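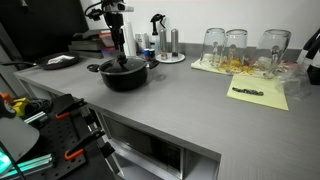
Section 4. Teaching the lid routine

Work through this section after the arm is mounted and the joint limits are saved (Section 3). The routine has two halves: take the lid off the pot, and put it back. Teach them in that order. Both run from the Etano controller, and both use the same tool offset.

Before you start

You need:
- the arm, clamped and leveled
- the Etano controller with the Jerkidov gripper driver loaded
- a pot with a round knob on the lid, cold and with nothing in it
- the stop button, within reach of your free hand

CAUTION: Keep the stove and any heating appliance off for the whole of this section. The force settings below were worked out on a cold pot and have not been tested on a hot one.

CAUTION: Keep hands and sleeves off the counter whenever the controller shows RUN. HOLD is not the same as off. The joints are still powered in HOLD and will push back.

4.1 Set the pot position

1. Put the pot where the arm can reach it with the elbow bent. If the elbow is close to straight, move the pot nearer.
2. Turn the pot so its handles are clear of the path of the fingers.
3. Mark the pot's position with low-tack tape. Four short strips are enough.
4. Open Positions, choose New, and name the entry POT.
5. Switch to hand guiding and bring the gripper over the knob, fingers pointing straight down. Save.

Note: If the pot gets bumped later, put it back on its tape marks. Don't re-save POT to match the new spot, or every position taught from it will shift too. 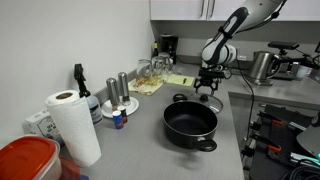 The lid needs a saved position of its own, and it should be taught with the lid off the pot. Call it REST. Choose a flat area the arm can reach without swinging across anything tall, such as glasses or a bottle. Straight behind the pot works well, with the lid lying on the counter, knob up, and the open fingers hanging just above it. Leave enough slack in the cable for the wrist to get there without pulling.

4.2 Teach the lift

1. Move to POT and open the gripper fully.
2. Lower at slow speed until the fingers are on either side of the knob.
3. Close the gripper. Set the grip value to 14 and leave it there for now.
4. Raise the arm straight up until the lid clears the rim.
5. Move to REST, lower, and open the gripper.
6. Save the sequence as LID_OFF.

If the lid tilts on the way up, the fingers are off center. Go back to step 2 and correct the position. Raising the grip value won't fix a tilt.

4.3 Teach the return

1. Copy LID_OFF, reverse it, and save it as LID_ON.
2. Set the pause before release to 500 milliseconds.
3. Add a press at the end. The gripper comes down on the knob, holds for up to 2 seconds, and backs off.
4. Run LID_ON once at slow speed with your hand on the stop button.

CAUTION: Don't set the press limit above 2000 on the controller scale. A glass lid that is sitting crooked can chip at the rim under more load than that.

Note: The press step was added by Benjie Cabrera after the first build of this routine. Older Vidal mounting plates flex a little under it, so check the plate bolts again once you have run it a few times.

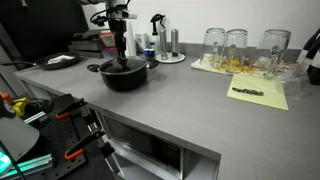 Can I use the same positions with a different pot?

Only if the height and the knob match. For any other pot, save a new POT and a new REST, then copy both sequences and point them at the new entries. The grip value usually carries over, but test it at slow speed first.

4.4 Save and back up

1. Stop the arm and wait for HOLD to show.
2. Open Files and export LID_OFF, LID_ON, and both positions.
3. Copy the export to the Horkon folder on the shop computer.
4. Park the arm and switch off the controller, then the power supply.

Continue with Section 5, Camera check.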